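Subject: Re: [hotby-share] Tables for the back room - keep or replace?

Sorry for the slow answer, typing this between jobs so excuse the mess.

Quoting the bit I'm answering:

> Before we put in for new tables I'd like to know what's wrong with
> the ones we have. They look fine to me from the doorway. Is it the
> tops or the legs? And can someone say once and for all if they're
> solid timber, because if so we could just sand them back and oil
> them. Pevex have a trestle on special until January, the folding
> kind, white plastic top. Would rather not spend it if a weekend
> with a sander does the job.
>
> Also who has the felt pads. There was a whole packet.

Right. In order.

Legs. Fine on most, wobbly on two. The wobbly ones want the bolts done up underneath, 8 mm spanner, and the one nearest the heater is missing a washer. Did what I could on Friday but the spanner in the drawer is rounded off and useless. Will bring my own.

Tops. Nothing wrong with them!! A few mug rings, one patch of old glue near a corner, that's the lot. Rings came up pretty well with a damp cloth and a dab of the Juvis paste, left five minutes then buffed off. Smells like a shoe shop for an hour, open a window. Don't use the green scourer on them, somebody has on the end table and there's a dull patch you can feel with your finger.

Solid or not - please nobody take a sander to them until this is settled. My money is on veneer. Pull one away from the wall and look underneath, the grain down there doesn't match the top at all. And that swirly arched figure is the sort of thing you get on veneer, though fair enough you get it on solid boards too so it's not proof. If it is veneer you have maybe half a millimetre to play with and a belt sander goes through that before you've got your earmuffs on. Hand sand with 400 at the very most, and only the glue patch.

The edges are a different story. Rounded strip along the front, bit more orange than the top, I think it's a seperate piece. That could take a light rub and a coat of something. Wouldn't try to match the colour, it's never matched.
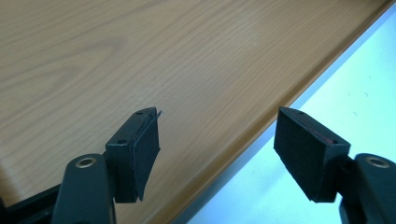
So my vote is keep them. I rang Rugemalira about a proper refinish, just to have a figure, and they said $567 for the lot including pick up and drop off. Cheaper than new, dearer than a tin of paste and a free morning. Not needed in my opinion but there it is if people want it. The Pevex trestles are OK for a sausage sizzle, I wouldn't want to cut fabric on one, they bow in the middle.

Floor wants a sweep as well while we're at it. The broom is behind the door, not in the cupboard, the cupboard one has no bristles left to speak of. Mop after, not before (yes I have seen it done).

Felt pads - not me. I had a packet of the small round ones but used the last on the stools and they're too small for these legs anyway. We need the 25 mm ones, stick on, four to a table. Hardware shop has them next to the castors. Don't get the nail in sort, they split the leg ends. Wipe the feet with metho first or they'll fall off in a week like last time.

Stuff I still need from the list:
- somebody with a torch to look at the undersides with me
- around 5 old tea towels, clean, no fabric softner
- the washer, if anyone has a jar of odds and ends

Can be there from 4 most afternoons. If the side gate's locked I'll come in through the front.

Got to run, van's double parked.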